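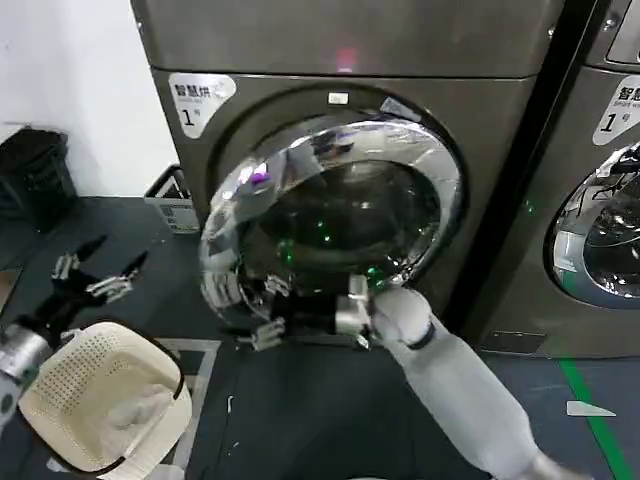
The students at Stostbridge have spent a whole term on laundry, and I have spent most of it being asked whether this is a proper use of a university. My neighbour asked. A man at the dentist's asked. My own sister, who has three boys and a tumble dryer that sounds like a goods train, asked with some heat, and then wanted to know when she could have one.

I help out with the robotics project there on two afternoons a week, in the sense that I used to teach the module, and no one has yet taken my door card away. So I have an interest to declare. I think the laundry project is the best piece of student work the department has set in years, and I think so for reasons that the people who set it would mostly find embarrassing.

The old project was a competition. Teams built a small wheeled thing that followed a line, picked up a tennis ball and dropped it in a bucket. It had a league table, a trophy made from a saucepan, and T-shirts. Parents came. The winning team was always the one that had worked out by half term that the judges' stopwatch started when the wheels moved, and built a robot that did its thinking beforehand. I'm not complaining, they were bright and it was a good trick. But by the sixth or seventh year of it the best line follower in the building was a file that had been handed down from one set of students to the next like a christening gown, and all anyone learned was how to change the name at the top.

Laundry can't be handed down in that way. The task is stated on half a side of paper: take the cloth from the basket, put it in the dryer, shut the door. Later in the term, take it out again. My first reading of the sheet took less time than finding my glasses to do it. The students laughed at it as well, which I enjoyed, having seen the dryer.

Consider the door. You have opened a great many round doors on laundry machines and you couldn't tell me how you did it. You put your fingers behind the rim somewhere and leaned back. A metal hand with jointed fingers has to be told where the rim is, and the rim is chrome, so that what the robot's camera gets is a ring full of bright highlights, smeared bits of the room and its own arm. One group lost a fortnight to this. They had a very clever program, called Flirkance for reasons lost in a group chat, which was meant to find the edge of any round thing. It found the edge of the door splendidly so long as the door was a drawing of a door. Faced with the real one it kept going for a reflection, with great confidence, like a budgie.

They solved it in the end by giving up on the whole ring and curling the fingers under the bottom of the rim. It isn't elegant. I heard it described in the corridor as cheating, by a member of a group that hadn't got its own door open at the time.

Then there's the cloth. A tennis ball is the same shape on every side and, more to the point, the same shape as it was yesterday. A damp pillowcase has no shape at all, only a current mood. The students came to me full of plans for folding, and I watched those plans shrink over the weeks to picking up, and then to picking up one, and then to picking up one and having it all go in, with no corner left hanging out for the door to shut on. There's a group whose entire second report concerns a trailing corner. It's the best report I read this year. It has a sulky, hard-won quality, and the graph on page 4 looks like a dropped tray.

Now, the case against. I'll try to give it fairly, since I've heard it from the man at the dentist's with his mouth full of cotton wool and he deserves a decent hearing.

The first complaint is money. A good pair of robot arms costs a lot more than a person with a basket. Our whole budget for what the form calls sundries was £2000, and a fair amount of that went on things like floor tape, sheets and replacement fingertips. We had asked for £4000. The arms themselves came through Isari, the shared equipment scheme, and I've been told not to say what they cost, so as to keep the history department calm. All that to move a white cloth a very short way. On a bad afternoon I've stood there watching two thousand pounds' worth of sundries fail to do what my mother did with one hand while telling somebody off.

I accept all of this. I would only say that nobody bought a tennis ball robot either, and that a chemistry student isn't asked what the blue liquid is for.

The second complaint is grander and comes from the other side, from colleagues who feel that laundry is beneath us. They'd like the students on something with a bit of sky in it, rescue work or surgery or Mars. I have sat through a lot of student presentations about Mars. They have lovely slides. The great advantage of Mars as a student project is that it will never catch you out, and a dryer catches you out before lunch. It has a door that either shuts or doesn't. I've watched a group of four stand in front of it, silent, after a demonstration in which the arm did everything right, beautifully, slightly to the left of the machine. There's no slide for that. They had to go and find out which of them had moved the floor mark.

The third complaint is the one I take seriously, and it comes from the students. It is boring. They say so in the feedback forms, in capitals. They spent hours putting the basket back where it started and crumpling the cloth up again for another go, and one of them wrote that she hadn't come to university to untidy things on purpose. Another asked whether marks were available for crumpling. (They are now, 2 of them, under "preparation and conduct of trials".)

I don't have a rousing answer. It is boring. Most of what I did in paid work as an engineer was boring, and the bit I was worst prepared for was doing the same small thing over and over without starting to fib about it. The old competition gave you one run in front of your parents. If it worked you were a genius, and if it didn't the battery was flat. The laundry project wants 100 tries, written down, including the ones where somebody's sleeve was in the way. By try thirty the excuses have been used up. By sixty or so they begin to write things like "missed, don't know why", and I could frame every one of those.

There has been talk of going back to a contest. The Mudaliar Cup, our saucepan, is still in the glass case by the lifts and people do ask after it. A paper went round in March suggesting that the laundry groups race each other, fastest full basket wins, families invited. I've said what I think of that to everyone who'll stand still. Put a stopwatch on it and inside a year there will be one good dryer file, with a changing name at the top, and a special pillowcase with starch in it.

I'd rather they kept it slow and slightly humiliating. If families must come, let them come at two in the afternoon on an ordinary working day, and stand behind the tape for an hour, and see what they see. Some will see a cloth go into a dryer. My sister has already said she'll bring her own washing, and I haven't told her yet about the trailing corners.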